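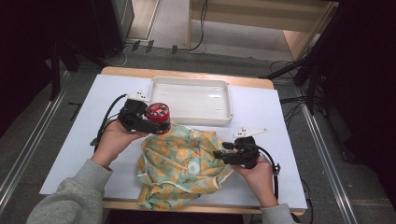

Handheld gripper pair, Liang linkage - second go at Hevdale workshop

tinsnips_ray
May 18, 2023

Right, promised an update so here goes, typing this on my break so forgive the mess.

Both hands now built and working. Left and right, same linkage on each (the Liang one from the old thread, shortened). Spent last night at the bench with the sweet tub and the crumpled cloth as usual. Left one closes on the tub fine round the lid. Right one still has a slightly lazy return, finger comes back but not all the way unless you flick it.

Where its at:

- weight 536 g each with the top plate on, no cable
- recording at 30 frames a second off each hand
- foam pads, not rubber. more on that below
- cables are still a pain. Left one wants to loop round my wrist, right one drags down off the front of the table

Plan is the same as before. Collect goes by hand with these, then put the same fingers on the arm when the arm is finished, which at this rate is next March. Task is boring on purpose: pick tub, put in tray. Cloth is there to make it awkward.

Questions
1. lazy return - stronger spring or less friction?
2. anyone routed the cable up the sleeve?
3. is 536 too heavy for a long session

cheers

bodgerlane
Too heavy. My first pair was lighter than that and my wrists gave up before tea. What are the top plates made of, could you drill more out of them?

tinsnips_ray
They've got holes in already, just small ones. Could go further but the right one flexes if you lean on it and then the angle's off. Left has the smaller bracket and feels a lot nicer tbh. Might just swap the right over to match.

quillwort
Friction, every time. Before you buy a spring take the linkage apart and do the pins up again a quarter turn looser. Had the exact same thing on mine, spent a fortnight on springs. A stronger spring only means your hand does more work on every squeeze and then you're back here asking about sore thumbs.

bodgerlane
disagree, a quarter turn looser and you get slop at the fingertip. On a handheld you don't notice, you correct for it without thinking. Then you bolt the same fingers on an arm and it can't hit anything.

quillwort
You get slop if the holes are rubbish. Ream them.

bodgerlane
With what. Not everyone has reamers.

quillwort
Hevdale has a set, second drawer under the pillar drill. Unless they've walked.

tinsnips_ray
They have not walked! One is blunt though. Will do the right hand tonight and leave the spring alone for now, can always go back.

mothballs77
Up the sleeve works but only with a baggy sleeve. I ran mine up the inside of the forearm, out at the elbow, clipped to a belt. Two things. Leave a decent bit of slack at the wrist or it pulls the connector when you turn your palm up. And tape the connector anyway. I lost a whole afternoon of goes to a plug that was in but not IN, if you see what I mean. Light was on, nothing saved.

tinsnips_ray
oof. ok. taping tonight as well.

mothballs77
check the file sizes after each batch. not at the end of the day. each batch.

halfpintcnc
New here, building the same sort of thing in a garage near Mandham so no drawer of reamers for me. Why foam on the fingers? I've got rubber sheet left over from something else and was going to use that.

tinsnips_ray
Tried rubber first. Grippy as anything but it grabs the cloth along with the tub, so you lift the tub and half the cloth comes too. Foam lets go of the cloth a bit easier. Also it squashes, so if you come in at a daft angle you still get some contact on the side of the tub. Downside is it wears, corners go first. I cut mine from an offcut out of the Darkaston bin, one big block does loads of them. Pads are just flat rectangles, face to face. No clever shape.

Do a close-up session before you commit to anything. I sat down with just the one hand and went in on the tub over and over, fingers either side, stop short, look at the pads, back off. You learn a lot about whether they're square to each other. Mine weren't at first. Fixed it with a bit of card behind one pad, which is still in there, don't tell quillwort.

Also M&M's tub is a good object for this. Stands up by itself, shiny lid, and it'll lean if the cloth is lumpy under it so every go is a bit different. 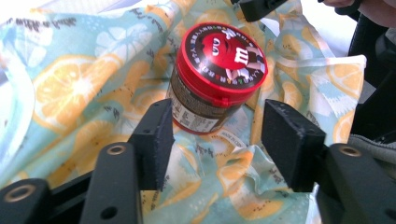 quillwort
I can read, you know. Card goes soft with the damp in that building. Use a brass shim or cut the pad thicker on that side.

On foam v rubber I'd want to see numbers before telling a newcomer one is better. Rubber with a few grooves cut in it does well on smooth lids and lasts a year. Foam on a shiny plastic lid, carry it any distance and it creeps. Try a full tub against an empty one.

tinsnips_ray
Fair. Got the log here from the last two evenings. 166 goes with foam, and the drops were nearly all me letting go early over the tray, not slipping. Didn't log the rubber ones properly so can't give you a comparision. Will do a rubber evening if someone nags me.

quillwort
nag

bodgerlane
nag

halfpintcnc
Thanks, that helps a lot. Will cut both and swap them over, pads are only stuck on so no big deal? Another daft one. Does the cloth need to be patterned? Was going to use a plain tea towel.

mothballs77
Not daft. Patterned if you can. Plain cloth under a bright lamp goes to a big white nothing on the camera and you can't tell where the folds are. Even with a pattern the corner nearest my lamp washes out. Turn the lamp down or bounce it off the ceiling.

bodgerlane
Or use both, plain one day, patterned the next. If everything you record has lemons on it don't be surprised when it only works on lemons.

tinsnips_ray
Yep have been told this before. Got a couple of others to bring in, just like the lemons.

halfpintcnc
Ha ok. And the white board on the table, is that a must? My bench is covered in old paint and glue.

tinsnips_ray
Makes it easier to see what you're doing and gives you an edge to line the tray up to. I put the tray at the back, cloth nearest me. Not a must. But a gluey bench will grab your cloth, so stick something flat down at least. Old shelf would do.

mothballs77
Clamp it or it'll creep towards you all session.

tinsnips_ray
Update, did the right hand. Took the pins out, reamed all of them, put back with a smear of dry lube. Finger comes home by itself now! No spring change. Quillwort was right, write it on the wall.

Slop at the tip - there is a bit. Bodgerlane was also right. You can feel it if you waggle the finger with the other hand, don't notice it when picking up. Will see what happens on the arm.

Cable: went up the sleeve, sweatshirt not baggy enough, looked like I had a snake in there. Now over the top of the forearm with two velcro bands and it's much better. Left hand loop has gone, more or less.

bodgerlane
Measure the slop now while you remember. Write it down. When the arm's done you'll want to know if it got worse.

tinsnips_ray
With what? Got calipers but holding them on a wobbly finger is a joke.

bodgerlane
Clamp the body in the vice (soft jaws), dial gauge on the pad mount not on the pad. Push, read, pull, read. Five mins.

quillwort
Not on the pad, he's right there. Foam will give you any number you fancy.

halfpintcnc
Can I ask how long a session you lot do? I've been doing little bursts and wondering if that's wrong.

mothballs77
Short is good. I do four batches of an evening with a brew between. After that my goes get sloppy and I end up binning them. You can see it when you play them back, hands go faster and I stop squaring up to the tub.

bodgerlane
I don't bin the sloppy ones. Real mess is useful. If every go is perfect then the first time it comes in crooked it has no clue.

mothballs77
Crooked and recovered, keep. Crooked and knocked the tub over the edge, bin. That's my rule anyway.

bodgerlane
I'd keep that too, in another folder.

quillwort
You'd keep anything, I've seen your shed.

tinsnips_ray
I've been doing both without meaning to, ie. forgetting to bin them. Will start marking. There's a spare button on the left handle that does nothing at the mo, could make it drop a flag in the log. Thumb's right there.

halfpintcnc
Oh nice, would you share that bit when it's done? And the drawing for the shortened linkage if poss, the one in the old thread is a dead link for me.

tinsnips_ray
Yes to both, give me till the weekend. The drawing is a mess, dimensions are in the wrong layer. Short version: only the long link changes, pivots stay where they are, and check the fingers still meet before you make two of everything. I made two of everything.

bodgerlane
Still got the spare set? I'd have them off you if they're going. Swap for the plates, I've a thinner pair here doing nothing that might knock a bit off your 536.

tinsnips_ray
Deal. I'm at Hevdale tomorrow after work, they're in the blue crate under the bench. Bring the dial gauge?

bodgerlane
will do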